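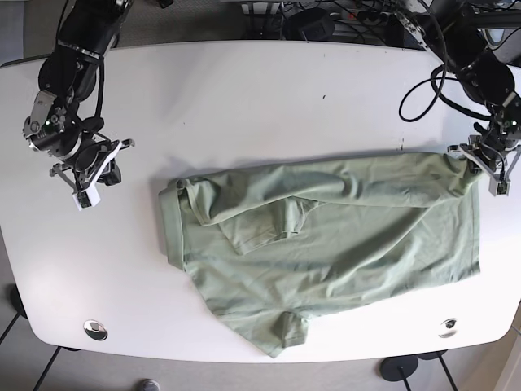 Folding project, robotics club, Follulside
December 2024, Tuesday session

Both arms up first time. Homing fine. Right wrist cable checked before start, still catches a bit when joint 4 goes past halfway so keep the elbow high until we re-route it. Do not tidy the left one at the same time, one change per session please.

Carried over from last week:
- speed cap still on, leave it on
- Nalen (our scripting thing, for the new members) now logs gripper opening every tick. Log files are big. Delete the old ones from the shared drive or it fills up again
- need a decision on which fold we enter for Lillon. See bottom

Rules reread. Lillon this year is a T-shirt from a heap, any colour, folded to a rectangle, both arms allowed, no touching once the clock starts. 152 seconds. Silly number but there it is. We're nowhere near on a heap start. On a flat start we can do it, if the first pick is good.

First pick is the whole problem. Written this before, writing it again.

Started with flat starts to warm up. Sequence as in the July notes: both grippers to the bottom corners, close, lift, carry up to the shoulders, lay down, let go, retreat. Closing height was set 2 mm too low on the right so the fingertips were scraping the table. Fixed in the table file, NOT in the script. If you change it in the script it gets overwritten next pull, this is how we lost an afternoon in the summer.

Going down on both corners together is much better than one then the other. When it's one at a time the first arm drags the hem and the second goes to where the corner used to be. Wait for both to report closed, then move. Added a wait in Nalen. Timeout 900 ms, after that it opens and trys again.

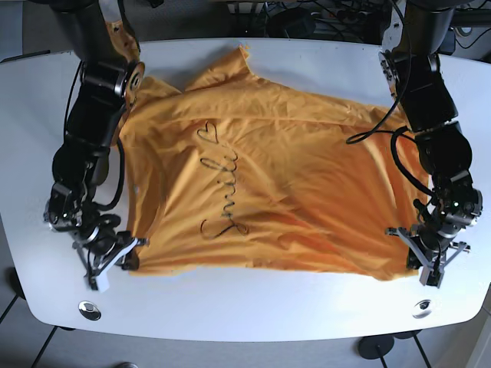
Orange one, a gripper on each bottom corner, hem held low to the table.

Printed or drawn-on shirts: somebody asked if lettering puts the corner finder off. Don't know. Finder only looks at the outline as far as I understand it, but the outline comes from colour, so dark writing near an edge could break it. Worth a proper test with marker close to the hem. Writing in the middle of the chest isn't much of a test.

Collar against the far edge is bad. Shirt wants to start nearer the front, otherwise cloth goes over the back of the table where the cables are and there's no room to lay the top half down. Put tape marks on the table? Tape shows up in the outline though. Pencil.

Also the cables at the back. Yes I know. Power strip wants lifting off there altogether and fixing underneath. Job for whoever is in first next session, arms OFF and at rest before you lean over.

After break, heap starts. Plan was:
1. grab the highest point with one arm
2. lift, other arm takes the lowest hanging bit
3. pull apart gently till there's tension
4. look, decide if that's a hem or a sleeve or nothing useful
5. if nothing useful, put down and go again

Step 4 is where we're stuck. Pulled tight, most of the garment goes into a rope and the outline tells you nothing. You can see perfectly well by eye where the seam is. The finder can't.

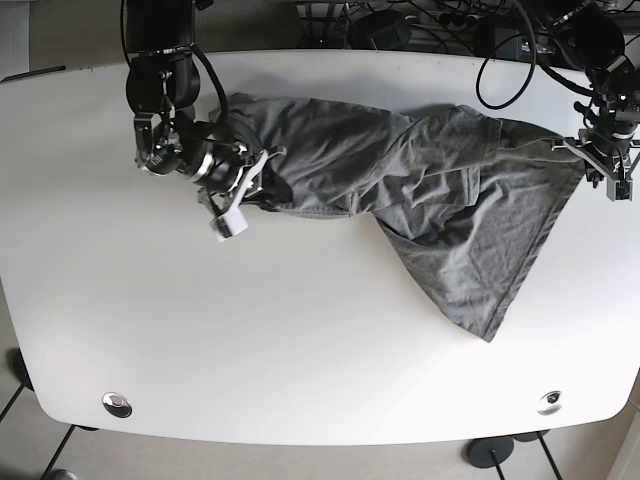
Grey, heap start, step 3. Twisted between the two grippers, one hemmed corner hanging down on to the table.

Ideas for step 4, none tried:
- use the hanging corner. If a bit hangs clear and comes to a point, let go with the nearer arm and take the point instead. Looks obvious now
- less tension. Pulling flat out only tightens the twist
- rotate one wrist a half turn and look again, keep whichever gives the wider outline
- shake. Veto from me till the cable is re-routed

Think the first is the one to do. Needs a release that doesn't drop the lot, so the far arm has to hold higher than it does now. Will sketch it on the whiteboard in Khondokar room, please dont wipe.

Grip force: thin stuff slips if it's only one layer. Went up a notch on both sides, still under the limit on the card. If you hear the motor whine back off.

Green shirt, sleeve grab only: logged as run 101. Left arm on the sleeve end, right arm open and waiting. Kept it in as an awkward start because a judge could easily hand us something half folded over itself. What does the script do with a sleeve? At the moment treats it as a corner and carrys on, result is rubbish. Wants a check on width before the lift.

Which fold: I'd go for in half, sleeves in, in half again. The fancy three-way looks better but has two more picks in it, and see above re picks. Vote next week.

To do
- cable, right wrist
- power strip
- width check (script)
- try the hanging corner release, slow, hand on the stop
- pencil marks
- wash the shirts!! or at least shake the fluff off, it's getting in the finger linkages
- charge the spare laptop, it was flat again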